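How a Snap-Lock Food Box Keeps Air Out

A food storage box has one job: to put a barrier between the food inside and the air outside. Air carries moisture, smells and very small living things such as mould spores. If fresh air keeps reaching a biscuit, the biscuit takes in moisture and goes soft. If it keeps reaching a slice of bread, the bread loses moisture and goes hard. A lid that only rests on top slows this down a little. A lid that locks slows it down a lot.

The parts

A typical snap-lock box has a body, a lid, a seal and a set of latches. The body is the part that holds the food. The seal is a soft ring that sits in a groove under the lid. The latches are flaps joined to the lid by a hinge. The hinge is a very thin line of plastic, and it can bend many times without breaking. At the Areck factory in Hullton, a test machine opened and closed one latch 1,531 times in January before the hinge split.

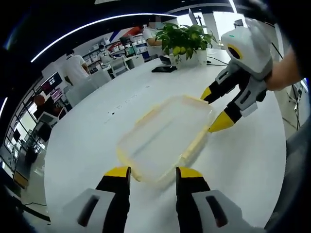
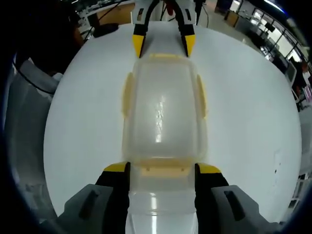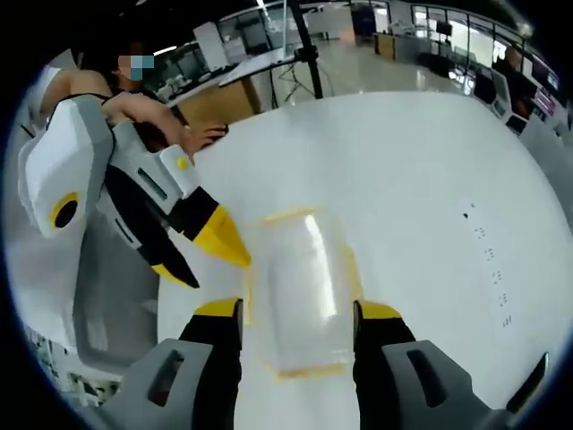 Clear and frosted plastic with yellowish edges. In the second picture the lid is on, with a latch flap on each side.

How the latch works

Each flap is a small lever. When you push it down, it hooks under the rim of the body and pulls the lid towards it. The soft seal is squeezed flat and fills the gap. One latch would pull down only its own side — the opposite side could lift and let air in. Latches on every side spread the force evenly.

Why the plastic looks cloudy

Many boxes are made from a plastic called polypropylene. Light does not pass straight through it. It is scattered on the way, so the plastic looks frosted. A material that lets light through but blurs it is called translucent. A material you can see through clearly is called transparent.

Test a seal yourself

You need a snap-lock box, a sheet of kitchen paper and a sink.

Fold the kitchen paper and put it in the box. Close the latches. Hold the box under water for 2 minutes, then dry the outside and open it. Dry paper means a good seal. If the paper is damp, look for crumbs in the groove and try again.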